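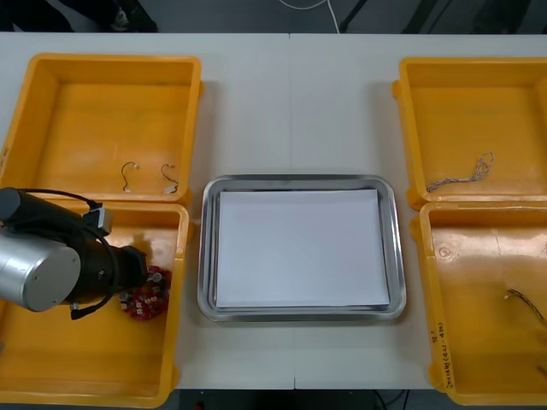

Date: December 29, 2020
From: Songül Ağca
Subject: Re: arm stops over the connector bin

Hello all, and hello especially to whoever is covering the Torres cell over the holidays,

I'm sorry this took me so long. I wanted to have something useful to say before I wrote back, and then the something useful kept moving a little further off, as it does. I have quoted the first message below in pieces so that people who joined the list after June can follow along.

> We run a single arm sorting small parts between four yellow bins
> and a steel tray. Since the new gripper went on, it halts every so
> often above the near left bin, the one with the red and gray
> connectors, and throws a wrist force fault. Clearing the fault
> lets it carry on, but it has now dropped parts twice after a
> restart. Is this a gripper problem or a controller problem?

My first answer, when we had the same thing in Istadport, would have been "gripper, obviously," and I would have been wrong for the better part of a month. We swapped the fingers. We swapped the whole gripper. I wrote a very stern email to the supplier, which I have since apologized for, and they were very gracious about it.

What we had was the cable. Ours goes up from the joint housing and loops over the top of the arm to a little gray connector module on the upper side of the wrist, the same way yours does. When the arm is out in the middle of the table the loop has plenty of slack and everything is fine. When it folds back to reach a bin close to its own base, and the wrist then turns to line up on a part, the loop gets pulled sideways against the module. It isn't much of a pull. But the force sensor is right there, and it reads the cable tugging as if the fingers had touched something, and it stops the arm. That is exactly what you would want it to do if the touch had been real, so please don't anybody go and turn the threshold up! We did that for one afternoon and I still feel a bit ill about it.

> We looked at the logs and the fault does not line up with any
> particular part type, but it does seem to come in bunches.

Yes, ours came in bunches too, and I spent far too many evenings on that. I went through 274 cycles by hand with a pot of tea and a spreadsheet. There were 6 faults in the lot, and every one of them came with the wrist turned past 76 degrees from its home position. The part in the fingers made no difference at all. The bunches came from the heap: once the loose connectors on top are gone, the ones left behind tend to be lying at awkward angles, and the planner turns the wrist further and further to get hold of them. So you get a quiet hour and then three stops in a row and everybody starts looking for ghosts.

Now, the dropped parts, which worry me a good deal more than the stops. If your controller is set up as ours was, clearing the fault re-zeroes the force sensor on the spot. If the cable is still pulling at that moment, the pull becomes the new zero. The arm then believes it is squeezing harder than it is, eases off to compensate, and down goes the part. Worse, it may also be slower to notice a real contact, and that could be somebody's hand. We found this out when a colleague reached over to straighten the paper in the tray while the arm was supposedly fine again. It brushed her sleeve and kept going for longer than it should have before it stopped. She was not hurt, but it was a very quiet lunch.

So here is what I would do, in the order I would do it.

Keep hands off the table after any fault until the arm has gone home. We put this on a card by the pendant.

Change the recovery routine so that it drives to the home position at low speed first and only zeroes the sensor there, with the fingers open and empty. If it is holding a part, have it set the part down before it does anything else.

Power everything down, lock it out, and look at the gray module and its screws. Ours had worked slightly loose from all the tugging, and one of the pins had a mark on it. I replaced the cable as well while I was in there, as I didn't trust it any more.

Give the loop more slack. We added 40 millimeters and moved the tie back toward the housing. Do turn the wrist through its whole range by hand afterward and watch that the bigger loop can't snag on anything, because a long loop brings its own troubles.

Limit the wrist rotation over the near bin, or simply move that bin a bit further from the base. We did the limit first and then moved the bin anyway.

> Stukora suggested updating the firmware. Has anyone tried it?

We did try it, and it did no harm, but the stops carried on just the same until we dealt with the cable. I'd leave it until after, so that you only change one thing at a time. Colora asked me the same question in the summer and I told them the same.

One thing I still can't explain is why we had no trouble at all on the far bin on that same side, where we keep the loose wires with the little white connectors. The wrist turns nearly as far there. It may only be that the arm is stretched out more, but if anybody has measured it properly I would dearly love to see the numbers.

If you can send me the joint angles from your next few faults, I'll gladly put them beside ours. I'm at my desk most mornings this week, and I have plenty of tea left.

Warm wishes to everyone,
Songül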